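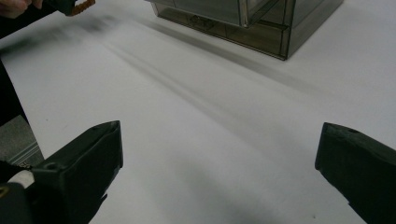 Figure 1. Both hand-held grippers at the table, the near gripper's fingers open, with the drawer organizer toward the back.

Opening a Small Drawer with Two Hand-Held Grippers: What Broke and What We Changed
Project report, Niritis student lab
August 22, 2024

1. What we set out to do

Our team wanted to teach a two-arm robot to open a small plastic drawer, and we got to do the fun part first: showing it how. Each demonstration was done by a person with a gripper in each hand, and a camera on the gripper recorded the view past the fingers. We called the project Istance. By the end of our collection period we had 773 demonstrations, which felt amazing right up to the moment we tried to train on them.

2. The fault

The first trained policy reached for the drawer beautifully and then closed its fingers a little short of the pull. Every time! We blamed the training code for a full week. Then one of us replayed the recordings slowly and noticed that the left finger sat lower in the image in some sessions than in others. The finger mount was slipping.

Our mounts are printed parts held by one screw per finger. When the finger presses against something stiff, the part can turn slightly around that screw. It turns back most of the way, so at the bench everything looked fine. We went through all the recordings by hand and marked 141 where the finger had shifted during the demonstration. Almost all of them came after a hard pull on the lower drawer, the stickier of the two.

3. Why we missed it

We did have a check. Before each session we closed the fingers on a gauge block and wrote down the reading. But we only did it before, never after, and the screw was always freshly tightened at that point (of course the numbers looked great). Our log also had no place to write "felt loose," and two of us remembered feeling exactly that back in January and saying nothing.

There was a safety side too. On one day the finger came off completely during a pull and flew past the other operator's hand. It was a light part and it landed on the carpet, but it had a sharp printed edge. We stopped for the afternoon and wrote an incident note, our first.

4. What we changed

We added a second screw and a small locating pin, so the finger can't rotate. Drilling the old parts did not work — the plastic cracked along the layers — so we reprinted the full set on the Batista printer in the shop. It took 13 tries to get the pin hole tight enough to press in by hand without splitting.

The gauge check now happens before and after every session, and a session with a changed reading is held out of the training set until someone looks at it. Safety glasses are on for both operators. We also rubbed a bit of dry lubricant on the drawer rails, and we wish we had done that on day one.

5. Retest

We recorded 34 new demonstrations with the new mounts, all on the lower drawer, pulling harder than we normally would. The gauge reading stayed the same from start to finish. We then retrained with the shifted recordings removed and the new ones added. The policy now gets its fingers onto the pull on most attempts, and seeing the drawer slide open for the first time was the best moment of the whole project!

It still misses when the organizer is turned far to one side. We think that is a gap in our data, because we nearly always set it at similar angles.

6. Still open

The right finger never slipped in any recording we checked, and we don't know why. Both sides use the same design. Our best guess is that the operators pulled mostly with the left, but we did not log which hand did the pulling. The next team can find the part files, the marked recordings and the incident note in the Ultutix folder on the lab drive.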